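Visit report: Prostora open day, Irkovholm
Tuesday, March 28, 2023

Prostora opens its Irkovholm building to trade visitors twice a year, in March and again in September. The firm makes drawer inserts, jewelry boxes and small storage trays for furniture retailers. I went for the inserts, as we are replacing the ones in our bedroom range, and I stayed for the afternoon session on sorting and packing small items.

Registration was at the side entrance. Parking is on the street only. Groups were limited to 12, and ours left at the posted time.

Cutting hall

The first stop was board cutting. Sheets come in on pallets and are cut to blanks on two lines. The older line is used for short runs and the newer one for anything above 96 pieces. Changeover on the older line takes 18 minutes according to the operator's sheet on the wall. The blanks are creased on the same pass, so the fold positions depend entirely on how well the sheet is squared at the infeed. I looked at a stack of rejects and most had the crease off parallel on the long side.

Gluing and covering

Covering is still partly manual. The wrap paper is glued, the board is set down on it against two stops, and the corners are turned in by hand. Corners are where the cheaper boxes fail in our returns, so I asked to handle some finished samples. The turned edge was tight on the lidless trays. On the lidded ones there was slight bulk at the hinge side. Kuipers supplies the adhesive, and a change of grade is planned for later this year. I asked for samples made with both grades and was told they could be sent.

Test room

Drawer inserts are cycled in a bench rig that opens and closes a drawer and stops when the insert has shifted more than 5 mm. The rig was running with a felt-bottomed insert during our visit. No results were shown. Humidity testing is done off site by Desteo, and the reports are available on request to account customers.

Sample rooms

The upper floor is divided into furnished rooms where the products are tried at home scale: a hallway, a bathroom, a kitchen corner and a bedroom. The bedroom was used for the jewelry part of the session. The bed served as the sorting surface, with the pieces laid out on the bedspread.

Jewelry on the bed, bedroom, upper floor:

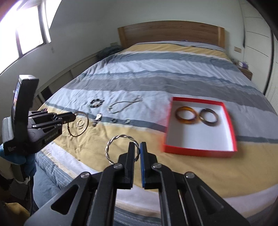
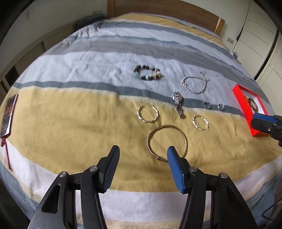 My own interest in the session was divider spacing. We currently sell one insert with equal square cells, and customers write to say that the cells are wrong for bracelets. The spread on the bed shows the problem well enough. Two thick bangles side by side in the red box need width and height, while the two small rings near the watch would be lost in a cell of that size. A watch on a metal link band is a third case, as it can be stored stretched out or closed into a loop, and the two call for different cells. I would now specify one long channel, one open area without dividers, and a narrow ring strip at the front.

A plain white interior also has something to be said for it. Dark pieces are easy to find against it, and our present gray lining hides them. Against that, white paper marks quickly, and I did not get a clear answer on whether the lining can be wiped.

Follow-up

Request tray samples in both adhesive grades. Ask for the Desteo humidity report on the covered board. Get a price for the three-zone insert at our usual drawer width, with and without the felt base. The next open day is in September, and registration goes through the Irkovholm office.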